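**Re: Cell 6 - wrist cabling and gripper plate**

Dear colleagues,

Please find below the agreed procedure for the PIPER arm in cell 6, in reply to the query from Zuvis. 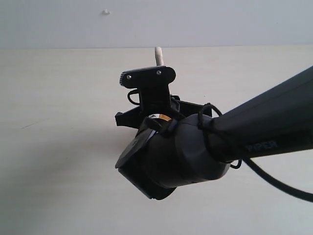 The thin cables at the wrist are to keep enough slack for full rotation. The strap by the joint should be checked at every service and replaced after 2000 cycles. Both screws on the gripper plate are to be checked for tightness with the arm powered down.

> On 1/11/22, Zuvis maintenance wrote:
> We had a stop on joint 6 after 19 cycles - fault 77. Should the cable loop be shortened, or left as Lundgren supplied it?

The loop should be left as supplied. Kindly clear fault 77 only once the cable has been inspected, and enter the result in the Fostska log.

Yours faithfully,
Eskil Isaksson
Cell Maintenance, Skiltlow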